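Budgeting simulation vs. hardware for a two-arm mobile unit (door opening)

Posted in Equipment Planning, Monday, June 15, 2026

grid_offset
We are planning the purchase of one two-arm mobile unit. The task set is indoor: approach a hinged door, grasp the handle, open it, pass through. The candidates are the Grondov base with Indeo grippers, or the Heywood integrated unit. Delivery is in November either way. I have 66 hours of simulation time already paid for.

Is it reasonable to choose the grippers from simulation results alone, or should I hold money back for a second set?

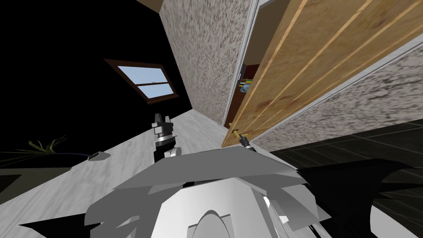 The handles in our building are small, and the doors vary in width. Spare fingers are quoted at $1317 per set. I can cover three sets without a new approval.

tallowmere
Hold the money back. Simulation will tell you about reach, base placement and whether the second arm gets in the way. It is weak on finger wear and grip on small handles, where friction values are mostly guesses. Run your 66 hours on reach first, with the base parked at different angles to the door. If the arm can't get to the handle without the body blocking the swing, finger choice doesn't matter. Buy two sets with the unit and keep the third in the budget for six months.

Also ask whether the wrist is covered under the same warranty as the base. On our quote it was a separate line.

pkt_loss
we went with Zedeo, no complaints. get the service plan

grid_offset
Wrist is separate on the Grondov quote. I have asked Heywood for the same breakdown.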